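Pireck Hand-Held Gripper Pair -- Product Page

Category: Hand-held grippers
Supplied by: Skuna
Listing revised: 7 November 2023

The Pireck pair is two hand-held grippers for recording manipulation work with cloth and other soft items. You hold one in each hand and do the job with the fingers. No arm is needed on site, and this is the main reason our customers choose it over a bench setup.

We sell three kinds of fingers for this body and many people ask us which one to take. So we made the comparison on laundry, in a bedroom, on a normal bed with normal clothes. A striped shirt is a good test item. When the cloth is pulled crooked, the stripes show it to you at once.

What is in the box

2 grippers, black body, with yellow slotted fingers fitted
1 set of spare fingers, same colour
1 small cross-head screwdriver
1 sheet of spare code stickers
Printed guide in English

Corners and edges

Taking hold of a flat corner is the hardest thing for any parallel finger. The cloth has almost no height and the tip must go under it without pushing it away. With the slotted fingers we come in low, almost lying on the bedspread, and close slowly. If you come from straight above you will mostly pinch air, or you will take the bedspread also.

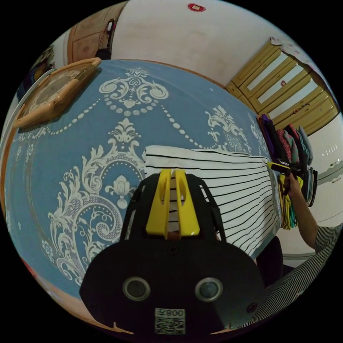 A reader from Canthorpe wrote that the low approach was fine for cotton, but on a slippery lining she had to press a little with the second gripper before the first one could catch anything. We have now put this advice in the printed guide.

The Mohmand finger, which is wider and has no slot, was easier at the corner but less pleasant afterwards. It keeps the cloth so firmly that a small correction means opening completely and starting again. The soft-tip finger was in the middle. It is kind to thin fabric and I would choose it for silk or for anything borrowed.

Grip and release

The slot in the yellow finger lets the tip bend a little. With bunched cloth this helps, as the two sides of the bundle are never the same thickness. Release is clean when you open the fingers fully before you move the hand away. Half open, a fold can stay behind on one finger, and it comes along with you to the next grasp.
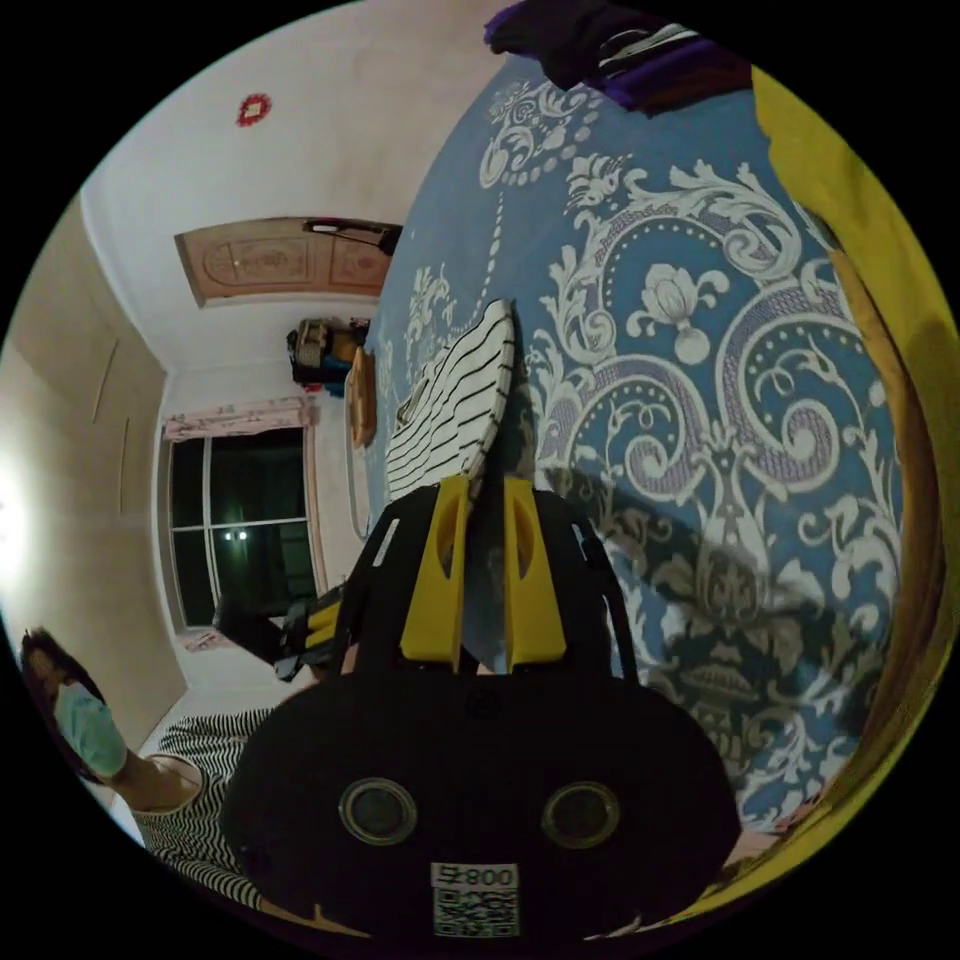 Released too early every time for the first day, one buyer told us in a comment, until he stopped watching the fingers and watched the cloth instead. We think this is common with new operators. Please give them some time before you judge the recordings.

Our bench figures for the finger sets are modest. We did 200 grasps with each one on folded cotton and changed nothing between them except the fingers. The slotted set lost the cloth least often. We do not print a percentage on this page, as your fabric is surely different from ours.

Sleeves

A sleeve is long and likes to turn over on itself. We found it best to leave the body of the shirt flat, take the cuff with one tip and draw it outward, with the other gripper staying close to the body. Short pulls are better than one long pull. All three kinds of fingers could do it, but with the Mohmand finger the cuff was often creased after.

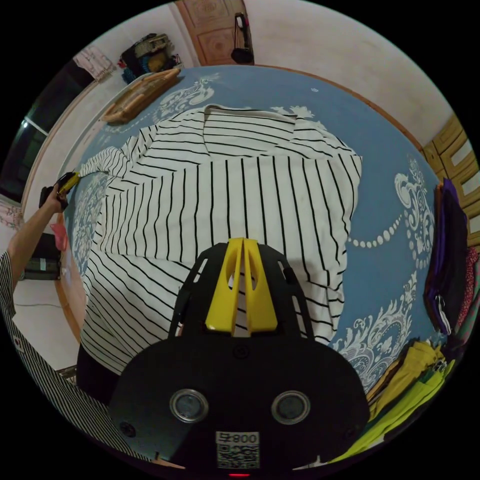
Can I use one gripper alone?
One is enough for picking up and putting down small things. For shirts and bed linen you will want the pair, and we do not sell the units separately at the moment.

Comfort in the hand

The body is quite broad, and for a small hand the first hour can be tiring. We suggest a pause after 40 minutes. The handle is the same for left and right, so you can also exchange the two units when one wrist complains. Keep your elbow low and let the forearm follow the cloth. Wide sleeves are not a problem for the fingers, but push them back if they come in front of the lens.
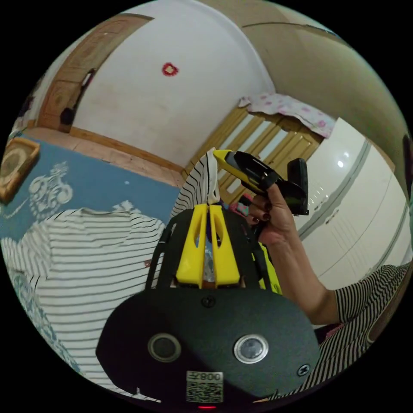 My wrists were fine but my shoulders were not, a customer replied under the older version of this page, and she advised a higher bed or a table. She has a point. At bed height you bend forward a lot, and a table at waist height is kinder to your back.

Care

Wipe the fingers with a damp cloth after use. Lint collects in the slots and makes the grip weaker, so a dry toothbrush is handy. Check the screws before a long session. Do not use alcohol on the sticker, or the print will fade.

Ordering

The pair ships from Skuna with slotted fingers. Mohmand and soft-tip sets are ordered separately and go on with the same screwdriver. Soft tips in grey are sold out and will be back in December. If your favourite colour is yellow -- these we have plenty of.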